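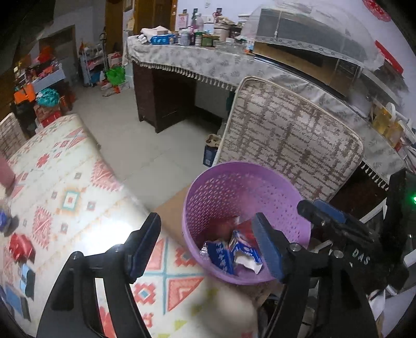

Minham Cricket Club throws its gates open every April, and I've been meaning to go for years. I got there at half nine with a flask and found the nets already busy. The tea room was still getting itself sorted, so I had a poke about in there first. They'd put a big mat down with red, orange, teal and yellow diamonds on it, and there was a round purple basket with crumpled blue-and-white wrappers inside, which tells you how seriously they take their snacks.

Anyway, the ground! The square looked lovely, a bit green at the far end, and the new roller (a Pudex, second-hand) got more attention than some of the players. Nghĩa Âu, who captains the second eleven, took 20 of us round the pavilion and showed us the old scorebooks. One lists a league match with a crowd of 600 – you'd be lucky to see a tenth of that now.

After lunch there was a six-a-side knockabout, visitors against members. I went in at number four, lasted 6 balls and hit one of them properly, straight to cover. The lad bowling was quick, left arm, and he swung it both ways. I'd love to see him in the first team by July.

Parking is in the field behind the sightscreen and gets muddy, so wear boots. Junior sign-up is on the board by the bar, and they're still short of under-elevens. I've put my nephew's name down – haven't told him yet.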